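Plindov Hand Unit, second version: four weeks of cloth work

The Plindov is a hand-held parallel gripper for recording manipulation demonstrations without a robot in the room. You squeeze, the fingers close, the wrist camera records, and the pose is recovered later in software. I bought two in July to replace an older pair from Yin, and have since used them almost entirely for garments: folding, flattening, turning sleeves the right way out. Rigid objects are covered at the end, more briefly.

Setup

The box contains the hand unit, a camera mount, a set of spare finger pads, a hex key and a printed calibration sheet. The camera is not included. First calibration took 40 minutes, most of it spent finding a wall flat enough for the sheet. Later calibrations took less than ten. The manual puts the camera section before the section on setting finger travel, and this order is wrong. Changing the travel moves the fingers in the image, so the gripper width fit has to be repeated. Set the travel first.

The export tool is called Clenda and runs on Linux only. It writes one folder per episode, with video, pose and gripper width on a common clock. The clock is good. I checked it by tapping the fingers together in view of the camera and comparing the contact frame with the width signal, and found no offset worth correcting.

Handling

Weight is acceptable for sessions of up to 90 minutes. After that the forearm gets tired and the demonstrations get worse in a specific way: the approach angle flattens and the fingers begin to drag over the table. I stopped a session whenever I saw this in the replay. A lighter trigger spring would help and Plindov sells one, but it was out of stock both times I looked.

The linkage is the main improvement over the Yin. Play at the fingertips is low enough that a single layer of jersey can be picked up at the hem without taking the layer underneath. With the Yin I managed this on a good day. The finger surface is textured and holds knit fabric well. It holds smooth lining fabric poorly, and no amount of squeezing changed that.
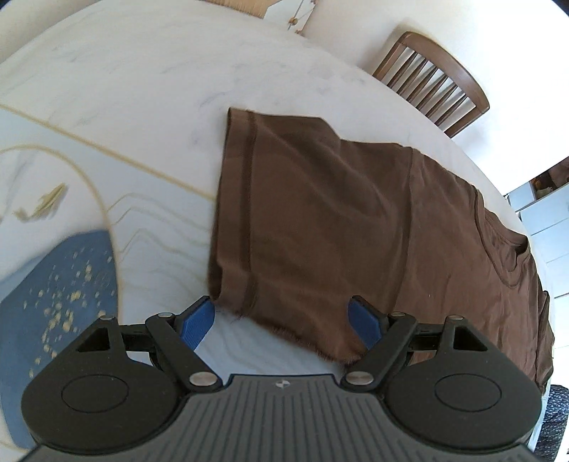 Domestic tables are where I do most of the recording, and pose recovery was more tolerant of them than I had expected. Of 1,000 shirt episodes, Clenda rejected 32. Most of the rejected ones had the camera pointed at a plain surface for more than a second, usually during a slow smoothing stroke with the fabric filling the view. Things left lying on the table gave the tracker something to hold on to. My cleanest setup, a bare white desk against a bare white wall, had the highest rejection rate of any location.

The second cause of rejection was speed. A quick flick to straighten a sleeve blurs enough frames to lose the track. The tool reports this as "insufficient overlap", with no timestamp, so you have to scrub through the video yourself. A timestamp would be a small change and I have asked for it.

Data quality

Harish Semwal, who trains the policies on our side, ran the same fold task from two sets of 400 episodes, one recorded with the Yin and one with the Plindov. The policy trained on the Plindov set completed the fold more often and regrasped less. I would not lean on this too hard. My own technique had improved by the second set, and we did not control for it. What he did point out, and what I had not noticed, is that the width signal from the Plindov has no dead band near closed. On the Yin, everything under four millimeters read as zero, so a thin hem and an empty grasp looked identical in the data.

Comparison with remote control

We also have a Fandach leader arm, which drives the real robot directly. For cloth I now prefer the hand unit. It is faster, and you can feel through the trigger when the fabric starts to slip. The leader arm has one clear advantage: every trajectory it records is one the robot can reach. With the hand unit I recorded a number of very comfortable wrist rotations that the arm could not reproduce, and they had to be thrown out. Clenda has a reach filter for this purpose. It is off by default. Turn it on, load your arm model, and run it after the first twenty episodes of any new task.

Rigid objects

Cups, boxes and cutlery are fine. Jars with wide lids are at the limit of the finger travel. Forks lying flat on a hard table are possible with the spare narrow pads and very annoying without them.

Wear

After more than 2,000 episodes across the two units, one pad has started to lift at the corner and one trigger has a faint click at the end of its stroke. The pivots are still tight. The screws on the camera mount loosened twice on the first unit and have stayed put with thread locker. Check them before each session, and recalibrate if either has moved.

Support answered in two days both times I wrote. The first answer was correct.

For

Low play in the linkage
Full-range width signal
Reliable common clock in the exported data

Against

Linux-only export tool
Poor error messages
Poor hold on smooth fabrics
Camera sold separately

Recommended for cloth and light household objects, if you have a Linux machine and somebody who will look at the replays. Owners of the Yin who record only rigid objects can keep what they have.

Related reviews

Fandach leader arm: six months on one bench
Thread lockers for small aluminum parts
Yin hand gripper, first look
Three wrist camera mounts compared
Calibration sheets: paper, foam board or glass?
Foot pedals for marking episode start and stop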